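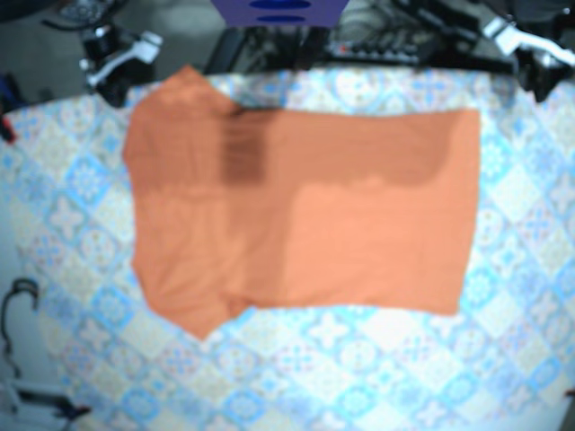
A Morning at the Delaunay Folding Room, Sirnosside

I have been meaning to write up our visit to Delaunay ever since we got home, and what finally got me to sit down was a pile of clean laundry on my own bed and the realization that I was folding it differently than I used to. So, with apologies to anybody who came to this page for the usual train trips and bakeries, this one is about shirts.

Delaunay is a secondhand clothing house on the edge of Sirnosside, a short bus ride out past the canal. They take in donated clothes, wash them, mend what can be mended, and send them out to shops in the region. Twice a year they open the doors to anyone who signs up, and we got places for Tuesday, November 4, 2025. It was a gray, drippy morning and I was very glad of the coffee they had waiting in the entry hall.

Our guide was Florian Marty, who has been with the house long enough to remember when it was one rented garage in Disuvville. He walked us through the sorting hall first, which is loud and wonderful and smells of soap. He told us that on a good day 900 pieces go through there, and that August is their worst month by far, when everybody in the area seems to clear out their closets at once.

But the part I loved was the folding room at the back. I had pictured long steel counters, I suppose, something like a hotel laundry. What they have are ordinary tables with ordinary tablecloths on them, the kind my aunt would have put out for Sunday lunch. The orange shirt was laid out on a cloth of blue and white diamonds with flowers and crosses worked into the pattern, and I could have looked at that cloth all morning. Florian said the cloths come out of the donations too, and that a bit of cloth under your work keeps a shirt from sliding around while you fold. I have since tried this at home and he is quite right!

Dorian Joly runs the folding tables and gave us our lesson. He has a very calm way of teaching. You lay the shirt down flat and sideways, he said, collar to one hand and hem to the other, and then you leave it alone for a moment and look at it. Most people grab and fold right away and end up chasing wrinkles. A bright shirt on a pale cloth is what he likes for beginners, as you can see the whole outline at a glance, sleeves and all. Little bunches under the arm get smoothed out toward the sleeve, never toward the middle. Then one side comes in, sleeve folded back on itself, then the other side, and the hem comes up to meet the collar.

My first try looked like a sandwich somebody had sat on. My second was better. By the end I was going along quite happily - slowly, but happily - and chatting with a retired couple from Muston who had come for the second year running.

There is a small shop by the exit, and I came away with a wool cardigan and two pillowcases I did not need. If you want to go, sign up early. Tours are limited to 12 people and the spring ones fill up fast. Wear comfortable shoes, and take the bus, as the parking lot is tiny and was full before we even got there.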